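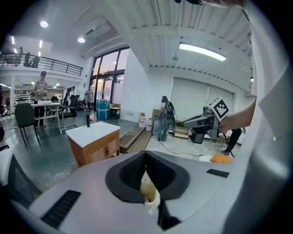 Most people Otakar Šimko sees at Brulura have more than one super account and can name only the latest. He has advised on retirement savings in Certhorpe for long enough to expect it. Drawing an income from super, he says, should work like a hand-held gripper: you control how much you let go of and when. "But you need to have hold of all of it first."

Reading time: 2 minutes

One client came in with 2 old accounts, the smaller worth $3,970. "She'd written it off as nothing," Šimko says. "Fees were eating it every year."
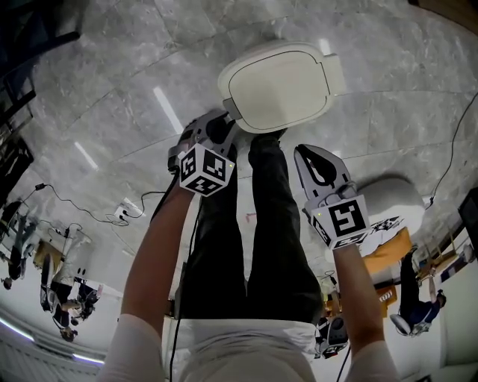 He tells people to check their insurance before they merge anything. "If your cover sits in the old fund, it can end when you close it. Ring them and ask, and get the answer in writing."

What about small extra contributions? Šimko puts in $500 himself each October. "I'd like it to be $600. Some years the car needs tyres."

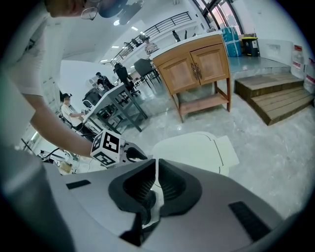 He is less keen on people checking their balance daily. "I look when the statement comes. Then I file it and mow the lawn."

Contact us | © Talow Money Pages | Back to top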